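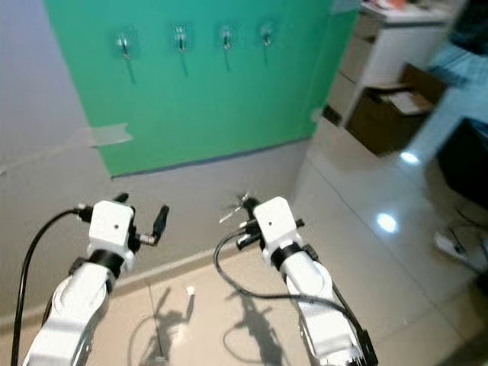
Ustyna Zakharchenko wrote in to say that her Skoltari lost its clock setting every time she changed the batteries, and asked if she had to run the whole set-up again. She does not. Only steps 3 and 4 need repeating, and the watering zones stay in memory.

Section 2. Setting up the Skoltari garden timer

Before you start, turn off the outdoor faucet and open the hose end to let the pressure drop.

1. Unscrew the collar from the timer inlet. Check that the rubber washer is seated flat. A folded washer is the usual cause of drips.

2. Thread the timer onto the faucet by hand. Do not use a wrench. The collar is plastic and will crack.

3. Slide off the back cover and fit fresh alkaline batteries. Rechargeable cells run at a lower voltage and the valve may stick partway.

4. Press and hold CLOCK until the hour flashes. Set the hour, press CLOCK again, set the minutes. The display returns to normal by itself if you leave it alone.

Note: Units sold through the Jurinville store show a 24-hour clock. To change it, hold CLOCK and DOWN together.

5. Press ZONE to choose a hose outlet, then set the start time. Early morning is best for lawns - less water is lost to the sun.

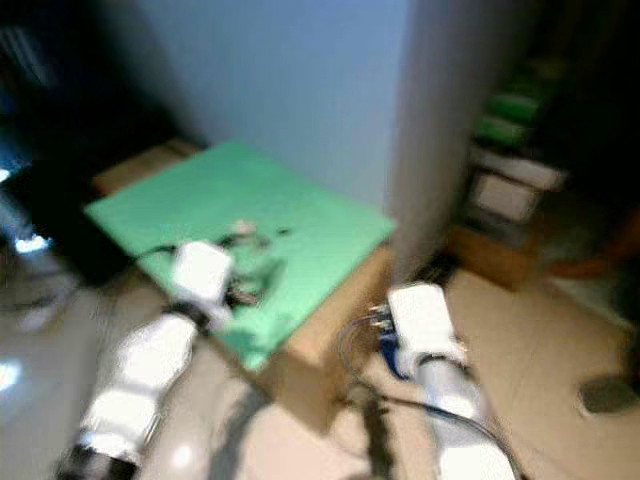 6. Set the run time in minutes. The longest single run is 170 minutes. If you need more than that, add a second start time on the same zone.

7. Press OK to save. A small drop appears next to the zone number.

8. Open the faucet slowly and press MANUAL to test each outlet. Let the water run until the hose is full, then press MANUAL again to stop.

Caution: Do not leave the timer outside in freezing weather. Water left in the valve body will split it, and frost damage is not covered.

If the display shows code 298, the valve did not close. Turn off the faucet, remove the timer and rinse the inlet screen. For wells with a lot of grit, fit the Wiverov in-line filter (part 1868) ahead of the timer.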